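Nirkbridge Emerging Designers Program
Progress report to the Hulme Fund, second reporting period
11 Jan 2023

1. Status

The program is on schedule against the revised work plan. All five designers in the current cohort remain enrolled. Four have completed pattern development; the fifth, Casimiro Rivas, changed his main fabric from wool crepe to a cotton twill and is regrading his trouser blocks. His samples are now due at the end of the month.

Mentoring sessions continue at the Kolley studio. Ynyr Vaughan covers costing and production planning. Session notes are filed with the program office and can be supplied on request.
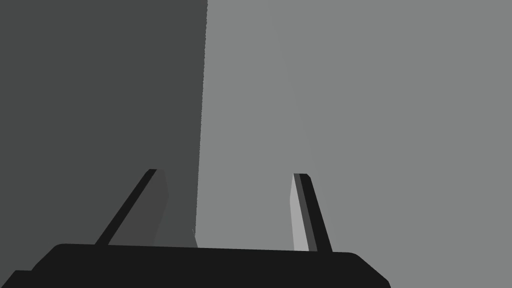

2. Sample production

Two sample makers are under contract. Atau handles knitwear and jersey, and the second workshop handles wovens and outerwear. First fittings showed sleeve pitch errors in both outerwear groups. Corrected toiles were approved without further changes. Lining for the coats is on back order and the supplier has not confirmed a ship date. A substitute in the same weight has been swatched.

3. Showcase

The runway showcase remains set for April. The venue contract is signed and allows for up to 800 guests, standing and seated combined. Model casting has not started. Lighting and sound quotes are in hand and fall within the approved line.

4. Budget

Spending to date is within the approved total. The materials line is overspent by $1,954, due to the fabric change and a second toile for the outerwear groups. We request approval to cover this from the unspent travel line. No increase in the total award is requested.

5. Next period

Complete final samples
Cast models and fix the running order
Issue line sheets to buyers
Submit the revised materials forecast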